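Quieting a Room: Frequently Asked Questions
Last updated Apr 24, 2023

Most of what gets sold as soundproofing doesn't stop sound. We answer the same handful of questions every week at the Wollesbridge shop, so we wrote the answers down. Some of them talk you out of buying things.

Does soundproof paint work?

Not in any way you'd notice. Sound gets through a wall when the wall shakes, and a coat of paint adds very little weight to it. The thick acoustic kinds may take a bit of the sharpness off an echo inside the room. They won't do a thing about the neighbor's TV. We have yet to see a test that compared a painted wall with the same wall before painting, in a real house, done by someone who wasn't selling the paint.

What about plants?

People love this one. A big bank of leafy plants can scatter some high-pitched sound. One pot in a corner does nothing you could hear.

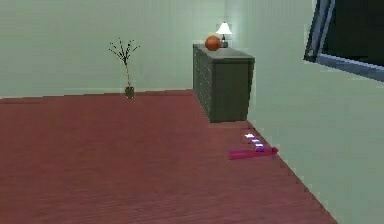
If you like plants, get plants. Just don't count them toward the noise budget, and be wary of any article that does.

I was quoted $629 for foam panels. Is that fair?

It might be a fair price for foam. It's a poor price for quiet. Foam cuts down echo in the room where you hang it, which is useful if you record your voice or teach over video. It's too light to block sound from next door. Ask the seller one question: "Will this lower the noise coming through the wall, and will you put that in writing?" Then wait.

Will carpet help?

Yes, with limits. Carpet and a good pad cut down footstep noise for the people underneath you, and they make a bare room or hallway less echoey. They do much less for voices and almost nothing for bass. The pad matters more than most stores let on. If the carpet is already down, find out what's under it before you pay to replace it.
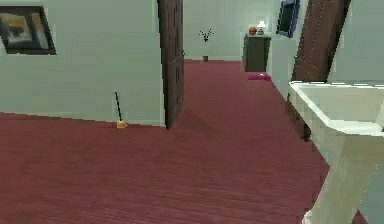 My door is shut and I still hear everything. Do I need a new one?

Maybe, but check the gaps first. Sound goes wherever air goes. Turn off the light in the room at night, shut the door and look for light from the hallway along the bottom and sides. If you see any, fix that before you think about a solid door. A bottom sweep and stick-on seals cost a small part of what a door does. Putting a heavy door over the same old gap is a good way to waste $225, plus whatever you pay the person who hangs it.

Can furniture against the wall block noise?

A little, if it's heavy and full. A packed bookcase on a shared wall adds some weight, though sound still goes around it and over it. 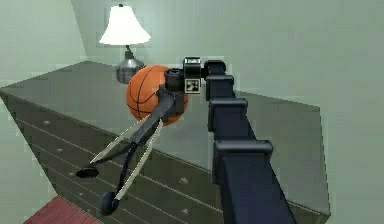

Thuds and bumps are a different problem from voices, and most products mix the two up on purpose. An impact goes straight into the floor and framing, and then the whole building carries it. Hang whatever you like on the walls and it won't help. A basketball sitting up on a long dresser, like the orange one here, bothers no one. Put that same ball on a bare upstairs floor and the people below will hear every bounce. The cheap fix is a thick rug, or taking the game outside.

Are ratings on the box worth anything?

Some are. STC is about sound passing through a wall or door, and NRC is about how much a surface soaks up. A box that gives you only the NRC and then talks about blocking noise is mixing its terms. Ask what was tested, too. A number for a whole wall assembly tells you little about the one sheet you're buying.

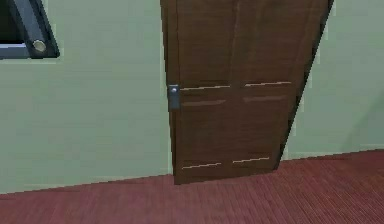
M. Hendriks
Editor, Indbridge Home Guides

Do white noise machines count?

They cover sound up, and for light sleepers that may be all that's needed. Try a plain fan first. I've tried 7 of the machines, and the fan beat most of them.

Should I hire an acoustic consultant?

For a bedroom, probably not. For a band room or a long fight with a landlord, possibly. Get the fee in writing and ask whether they earn anything from the products they recommend. When we called firms near Uvcombe in January, more than 9 offered a "free assessment." Every one of those firms also sold panels.

Can I return seals and sweeps bought at Wollesbridge?

Yes, if they haven't been cut or stuck down. Bring the receipt.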